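Thread: glue, adhesives and the small stuff on the craft bench

1/ Finished re-sorting the craft bench this week. Posting the method in order, as a few people asked after the drawer thread. It covers small tubes and bottles only. Paper and fabric are a separate job and will stay that way until September.

2/ Starting point: one Grikness drawer unit, five drawers, 40 cm deep. Glues, paint tubes, correction fluid and sewing machine oil were all in the second drawer, lying in two layers. The bottom layer hadn't been looked at in a long while.

3/ Total after emptying: 79 items. I wrote each one down with its type and whether the cap still came off by hand. If the cap needed pliers, it went on the discard list. 17 items ended up there.

4/ Discards are not all rubbish-bin items. Solvent adhesives and anything with a flammable symbol go to the council drop-off at Barredo. Dried-out glue sticks go in the general bin. Check your own council's list, as the rules differ between neighbouring areas.

5/ Storage: Flondari trays, the shallow kind. The inside height is 38 mm, so most craft bottles lie flat with the lid on. Anything taller stands in the door rack. I tried standing everything upright first and the drawer wouldn't close.

6/ Labels go on the tray, front edge, facing up. Labels on the drawer face looked tidier but were wrong within a month. Fosex tape, 12 mm, black on white. It peels off clean if you warm it first.

7/ Grouping is by what the stuff sticks to, then by size. Paper and card at the front, then wood, then plastics. Colour plays no part in it. I did try colour once – it put a paper glue beside a paint marker and I picked up the wrong one.

8/ Sorting surface. I use a plate on a clear table. It has to be flat in the middle with a rim, so a round bottle can't roll off the edge. One item on the plate at a time. Read the label, decide, move it, next.

9/ Plate colour matters a bit. White caps are hard to pick out on a white plate under a bright lamp. A pale purple one works well enough, and it contrasts with the table too.

10/ Same lavender plate in both, with a small blue and white bottle lying on it in the first and nothing on it in the second: 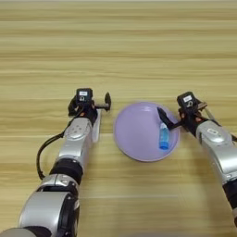
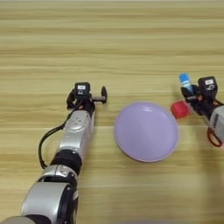
11/ Caps and threads. Wipe the thread with a dry cloth before closing. If there's a skin of old glue on it, warm water and an old toothbrush for the water-based types. Don't soak the whole bottle or you'll lose the label.

12/ Drawer order from the top: daily items, wood glues, plastics, paints, spares. Oil no longer lives with the adhesives. It has a lidded tub in the laundry.

13/ Spares rule: one open, one sealed, per type. I had four open bottles of the same PVA, all partly used. Combined the two that were still runny and binned the rest.

14/ Cost: trays and tape only, as the drawer unit was already here. Time was one long afternoon, and most of that went on reading small print. A magnifier would have helped.

15/ Someone asked about a spreadsheet. Mine has four columns: type, size, opened, tray. The opened column is month and year only. No formulas.

16/ Next up is the bead jar, which the seller listed as 3000 pieces. I won't be checking. It gets decanted by size into the leftover trays and that will be the end of it.

June 2024

Contact | Copyright | Back to top
Print this page | E-mail this page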